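The pillow planner, part whatever

So I spent most of this week inside one config file, and I want to write it down before I forget why half the numbers are what they are.

If you're new here: we're trying to get a humanoid to tidy a sofa. Cushions go back against the backrest, stuff on the floor goes back on the seat. Oksana Lytvynenko writes the control side, Olesia Nazarenko does perception, and I sit in the middle with the planner, which we call Zamia for reasons that made sense in January.

The thing about pillows is that they have no fixed shape, and my old planner loved fixed shapes. It would ask perception for a box, get a box, and plan two nice hand poses on either side of that box. Then the pillow would slump and the box would be wrong and both hands would close on a place where the pillow used to be. Great with a carton. Terrible with anything stuffed.

What we do now is a lot dumber and I like it much better. Olesia's model gives me a mask and a rough center, and 30 points along the outline. I throw away the outline points that touch the sofa (those edges are usually garbage, cream on white is a miserable combination) and pick a left and a right contact from what remains. The hands go to a spot 9 centimeters outside those contacts, palms in, and wait. Then we look again. If the mask has moved, plan again. If it hasn't, squeeze. Oksana's controller takes over at that point and closes until the force is right, and I'm not allowed to have opinions anymore.

The "look again" step was a fight. I thought it would make everything slow. It costs 7 frames, and I've stopped complaining.

Then there's the log viewer. I've been using Braltitz for replay and it is fine until you want to see both arms' targets over the head camera at the same time, so on Friday I gave up and wrote my own overlay. It's ugly! It has one font and it's the wrong font! But I can scrub through a run and see the planned hand pose, the real hand pose and the mask in one place, and I found two bugs in an hour. One was a left/right swap in the contact picker that only showed up when the pillow was tilted. The other was a timestamp problem where the arm state was older than the image it was matched with, so every error plot I'd made before was slightly nonsense. Sorry to everyone I showed those to.

The bag of recorded runs we use for regression is up to 3266 clips now, and the swap bug was hiding in plenty of them. I reran the whole set overnight with the fix and the plans look much saner, at least on paper. The ones still failing are mostly pillows leaning on things, where I can't decide which edge is the bottom. If anyone has a good trick for that, my inbox is open – I've tried the gravity direction, the longest edge, and wishful thinking.

Next up is deciding where to stand. Right now the base pose comes from a little table of hand-tuned offsets (also in that config file, sigh) and I want it to come from reachability, so the robot picks its own spot along the sofa. Oksana has a reach map half done. I'll post the numbers once I trust them.

A few head camera views, without my ugly overlay:
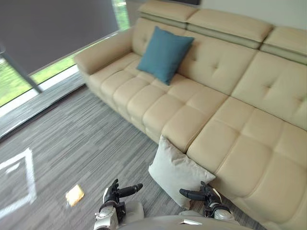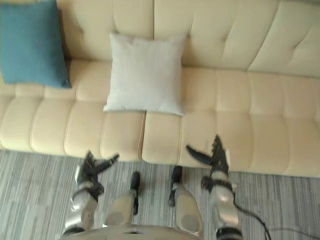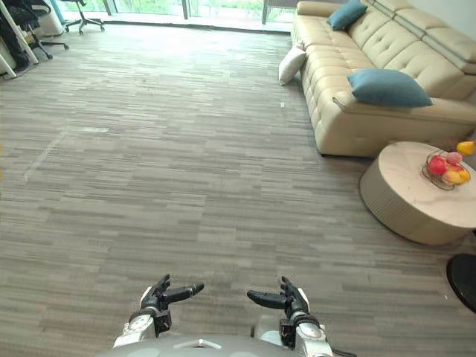

Head camera, sofa setup. White pillow on the floor in the first, up against the backrest in the second, over by the far arm in the third.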